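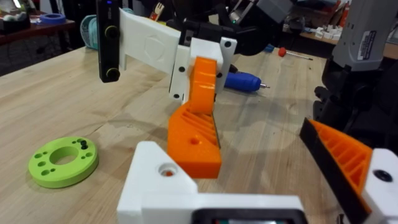 # Chapter 6: Care of Compliant Grippers

Earlier chapters treated the arm as a chain of joints with a fixed tool at the end. In a working cell the tool is seldom fixed in that sense. Printed brackets creep under load, screws back out of plastic, and flexible fingers take a set. The arm controller sees none of this. It continues to report a correct position for a tool that has moved with respect to the last joint.

This chapter follows the gripper work on a single installation, the Momard cell, from inspection through return to service. The cell has two arms working over one wooden bench. Their grippers share a design: a white printed housing, orange ribbed fingers and a bracket that carries a sensor. The maintenance log used in the exercises was kept by Meenakshi Lodhi, who ran the cell until it was moved to the Bajpai building.

After reading this chapter you should be able to:

- inspect a ribbed finger and decide whether it can stay in service
- check printed joints without stripping them
- reseat a sensor bracket and confirm its alignment
- record the work so that the next person can use the record

## 6.1 How the Gripper Is Built

A fin-ray finger is a printed frame with two long walls joined by thin diagonal ribs. When an object presses against the inner wall, the ribs transfer the load and the tip bends toward the object. No joint or spring is needed. The same property makes wear hard to see. A finger with one cracked rib still closes, still grips most parts, and bends slightly too far at the crack.

The housing holds the roots of both fingers. Its front faces slope toward each other and meet in a V-shaped notch. The screw heads on these faces sit in shallow recesses and can be reached from the front with the gripper closed. They carry the full reaction load of the grip, so they are checked first.

The sensor bracket is a separate part. On this design it is a bent plate with a narrow flange, held by two screws through the flange. The sensor is fastened along the outer edge of the plate. A small blue light near one end of the sensor shows that it has power. The light says nothing about whether the sensor is pointed correctly, and the log contains several entries where the two were confused.

## 6.2 Service Intervals

Intervals are counted in grip cycles. Hours are a poor measure for a gripper, which may sit open for a whole shift. The Momard cell uses a full inspection every 4000 cycles and a short visual check at the start of each Tuesday session.

The first set of fingers did not reach the full interval. A rib crack was logged at 2245 cycles on the left arm, near the root, where the bending load is highest. The fingers had been printed flat on the bed, and the layer lines ran across the ribs. The replacement set was printed on edge and was still in use when the log closed.

Bracket screws loosen on a shorter schedule. In the log, the earliest loose flange screw was found at 417 cycles after assembly, and the next at nearly 944. Both were on newly fitted brackets. A bracket that has been retightened once usually holds, as the plastic under the head has already compressed. For this reason the short check is performed daily for the first week after any bracket is changed.

## 6.3 Inspection Procedure

Move both arms to the service position, with the grippers low over the bench and clear of each other. Disable the drives. Leave sensor power on, so that the indicator can be read during the check. Place the screwdrivers on the bench outside the reach of either arm.

1. Flex each finger by hand through its normal travel. Look along the ribs from the side while the finger is bent. A crack opens under load and may be invisible at rest.
2. Check the inner walls. With the gripper closed, they should come together evenly, and any gap between them should run straight down toward the notch in the housing.
3. Seat the driver fully in each housing screw and turn it clockwise until resistance is felt. Stop there. A screw that turns freely through a full rotation has stripped its hole and the housing must be replaced or fitted with an insert.
4. Check both screws on the bracket flange in the same way, then press lightly on the sensor end of the bracket. Any movement at the flange means that the alignment check in Section 6.4 is required. 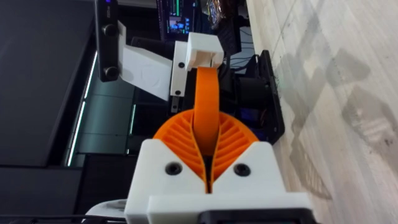
## 6.4 Sensor Alignment

Reseating a bracket changes the transform between the sensor and the gripper. The change is small at the flange and large at the working distance. An angular error that cannot be felt by hand can displace a target by more than the width of a finger pad.

Alignment on the Momard cell is checked with a printed target held in the Idex fixture. The arm is driven to three stored poses, and the measured target position is compared with the stored value at each. If the error is the same in all three poses when expressed in the sensor's own coordinates, the bracket has shifted and a new offset is entered. If the error differs from pose to pose, something is still loose. Return to step 3 and do not enter an offset.

The Closier utility writes the new offset to the cell file and keeps the previous one. Record both values in the log, along with the cycle count and the screws that were touched. Section 6.5 derives the offset calculation and works through one complete entry from the log.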